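Category: Police, Crime and Neighborhood Safety
Last updated: 17/08/2020

Bag stolen from changing room at sports hall, how to report when I have no receipts?

Hello. In February my sports bag was stolen from the changing room of the hall in Plikevstead. I was on the court for one game and when I came back the bag was gone, with my keys and a wallet inside. The door was not broken. The staff wrote a note in their book, but I never made a report to the police. Now my insurer, Flumier, asks me for a police report number. Can I still make a report so late? And I paid cash for most of the things, 100 dollars in the wallet also, so I have no receipts.

Answer 1
Yes, you can still report. I did it 6 months after my bicycle was taken and the officer only asked why I waited. Call the non-emergency number, not 911. Say the date, the place and which things are missing. Ask for the report number before you finish the call, and write down the name of the officer. For the receipts, old photos where your things are visible can help, or a bank statement which shows that you took out cash. Ask the hall for a copy of the page from their book. Also please change your locks if you did not do it yet.

Answer 2
They will not find it, sorry. Cameras at such places keep the video 2 weeks maximum. Mine was locker 9 and I got nothing.

Answer 3
I agree with the first answer, but read your policy before you call. Mine had a time limit for telling the insurer and this is a separate thing from the police report. Do not guess the values too high. If you are not sure of a price, write that you are not sure.

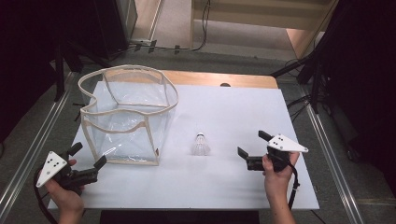
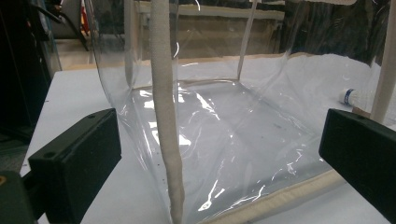

Clear plastic with beige fabric details; the shuttlecock is in the first photo.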